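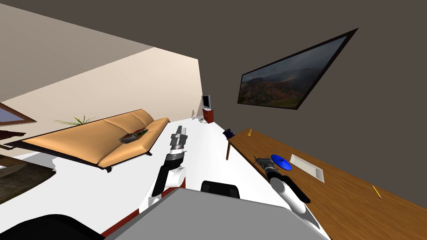

Conlow 1335 Speaker Timer for Candidate Debates and Town Halls

I'm Normand Lévesque, I moderate local political debates, and I sell the timer I use. It's the Conlow 1335, and I've had mine on stage for city council races, two mayoral primaries, a very loud school bond hearing and more candidate nights than my wife would like to hear about. I started stocking them after so many campaign managers came up to me afterward asking where I got it (usually while I was still trying to coil the cable).

If you've ever tried to cut off an incumbent with a kitchen timer and a raised hand, you already know why I care about this stuff!

What it does

The main unit has three big lights, green, yellow and red, and a set of digits under them that counts down. Green means keep talking. Yellow comes on when there are 40 seconds left, which you can change in the menu, but I leave it alone and most of the candidates I've worked with like it there. Red means stop. There's a chime too, and it has a volume knob on the back, an actual knob, so you can turn it down in a library meeting room and up in a gym.

The part I love is the rebuttal bank. You give each candidate a pool of rebuttal time at the start of the night, and the timer keeps track of what everybody has left. When somebody says "I need to respond to that" you press their button and it runs from their own pool. I used to do this with a pencil and a yellow pad and I got it wrong at least once a night. One time I shorted a water district candidate by a full minute and got a letter.

It handles up to six speakers. For a crowded primary you can link a second unit, but you'll need the link cable and it isn't in the box.

What's in the box

Conlow 1335 main unit
Moderator remote with six speaker buttons and one big pause button
Power supply and a 10-foot cord
Folding stand for a table or the lip of a stage
Printed quick start card (keep it with the remote, trust me)

Specs

Digits: 4 inches tall, red
Storage: saves 1000 timing events, downloadable as a plain spreadsheet file
Battery backup: yes, rechargeable, built in
Remote range: good to the back row of any hall I've worked in
Mounting: standard tripod thread on the bottom
Case: black, matte finish so it doesn't bounce stage lights at the camera people

About that event log

Get in the habit of saving it. After a September debate in Plostmont, one campaign put out a statement saying their candidate had been given less time than the other side, and the local paper was ready to run with it. I sent the reporter the log the same evening. Every answer was there with a start and a stop. The story got rewritten and I got invited back, so I'd call that money well spent.

It only logs times, by the way. No audio, no video, nothing about who said what. You type in the speaker names yourself or just leave them as Speaker 1, Speaker 2 and so on.

Add-ons

The Olura floor display is a second set of lights that faces the audience. I was on the fence about it for a long while, but crowds do behave better when they can see that the clock ran out. They stop yelling at me and yell at the candidate. It plugs into the AUX port on the main unit and takes its power from there.

The Tseng carrying case fits the timer, the remote and the stand, with room left over for name cards and a water bottle. The foam is cut for the 1335, so don't buy it for the older model, it'll rattle around in there.

Which rooms it suits

I've run it in a church basement and I've run it in an auditorium with 3000 seats. In the big one I put the Olura display at the foot of the stage and moved the main unit closer to the podiums. In the basement I set it on a piano. For a plain two-person debate at a long table, put it dead center and tilt it up a little.

Renting instead

If you only have one debate a cycle, rent mine. Rentals go out two days ahead and come back in the same box with the label I include. I charge them up before they leave. Please don't wait until the week before the general election to ask, they're all spoken for by then.

Questions before you order? Use the contact form and tell me how many candidates you're expecting and whether they get rebuttals. I answer most messages by 9 p.m., except on debate nights.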